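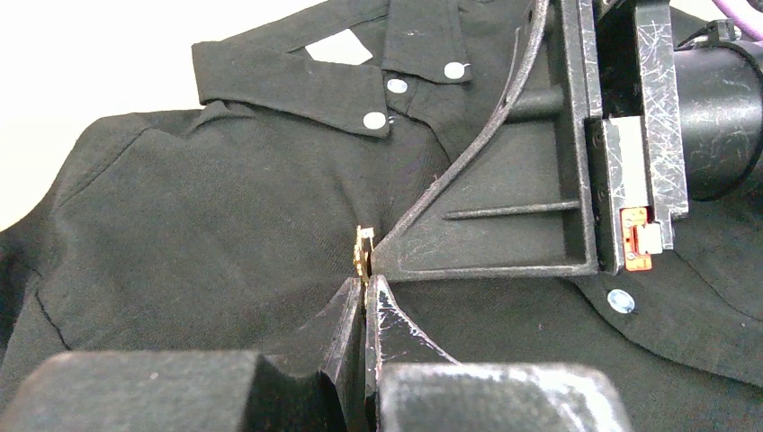

Gray film on dark cotton, hard water

Laundry and Fabric Care > Washing

kettlescale
Moved to Zilbridge in March and the dark cottons have been going dull since. Front loader, 10 years old, cold cycle, liquid detergent at the dose on the bottle. Test strip puts the water at about 400 ppm hardness. Old place was soft water and I never thought about any of this.

What I want to know is whether the dullness is mineral deposit or dye loss. One can be reversed and the other can't. Things I've tried so far: extra rinse, half dose, double dose. Extra rinse made no difference that I could see. Half dose was worse.

Ojārs Vītola
Half dose being worse is the useful result. At that hardness a good part of the surfactant and builder is used up on calcium before it gets to any soil. You are underdosed even at the bottle line, which is normally set for medium water. The soil that isn't held in suspension goes back onto the cloth and reads as gray on anything dark.

Test for deposit: take one garment you don't care about, soak in warm water with citric acid, a tablespoon to a gallon, 30 minutes, rinse well, dry, and compare with an untreated one in daylight. If the color comes back, it was mineral. If it doesn't, the dye is gone or the surface fibers are broken.

No chlorine bleach anywhere near that bucket.

dryline_6
Or skip the bucket and put white vinegar in the softener compartment. Been doing it for years in water just as bad.

Ojārs Vītola
Half a cup of 5 percent vinegar in a full rinse fill is quite dilute. It will take the pH down a little. It won't remove much that has already built up, and some machine makers advise against regular use on account of the rubber parts. I'd sooner fix the wash than correct it in the rinse.

dryline_6
My door seal is original and fine. But ok, I can't say what's doing the work, I also switched to powder at the same time.

Ojārs Vītola
Then I would credit the powder. Most powders carry more builder than liquids do.

Urmas Paulauskas
Not convinced it's minerals at all. A lot of what people call fading on black cotton is abrasion. Fiber ends break and stand up off the yarn, and they scatter light, so the cloth looks gray with all its dye still in it. Look at where it is worst. Collar fold, cuff edge, along the placket, pocket edge. If those are lighter than the middle of the back, it's wear. A deposit would be more or less even over the whole thing.

Also check for lint, which is a third cause and the easiest to mistake. Are towels going in the same load?

kettlescale
Towels, yes, sometimes. Separated them from Saturday on. Back of the shirts looks the same as the front to me, apart from one older one from Dosley that is clearly paler at the cuffs. Front of another one:

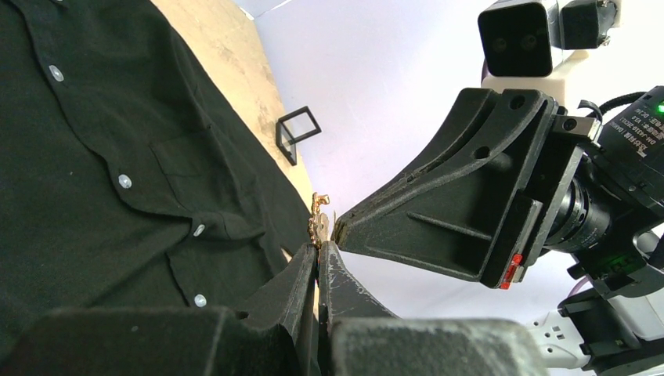
Black shirt, buttons and chest pocket. Faint lint specks on the cloth.

Urmas Paulauskas
Lint, then, at least in part. Tape test: press packing tape on the cloth and pull. If the patch under it looks darker, you have your answer for that garment. A photo won't settle deposit against wear.

Turn them inside out, button them, and don't overfill. I'd also drop the spin a step on shirts.

Ojārs Vītola
Agree on inside out. Disagree on leaving them buttoned, it puts strain on the buttonholes during the spin. Undone, inside out.

Urmas Paulauskas
Undone, the front edges twist and rub. I've had more trouble from that than from buttonholes. We can leave that one open.

prallut_tenant
Same supply here, Prallutside end. Our building had a softener put in by Stankevičius and the towels changed within a few washes. The blacks that were already gray stayed gray until I did the citric soak - two rounds on some of them. Had to cut the detergent dose afterward as it was foaming into the drawer.

kettlescale
Renting, so no softener. Did the soak on two shirts last night. The newer one came back noticeably, maybe not all the way. The one with pale cuffs is slightly better in the body and no different at the cuffs. Tape took some fuzz off both.

So deposit on one, deposit plus wear on the other. Switching to powder at the hard water dose, and a warm cycle.

Ojārs Vītola
Warm is fine if the care label allows it. Dissolve the powder first if you see streaks. Give it 4 washes before you judge it.

dryline_6
Which powder did you end up getting?

kettlescale
Store brand, the one with zeolite listed on the box. Will report back.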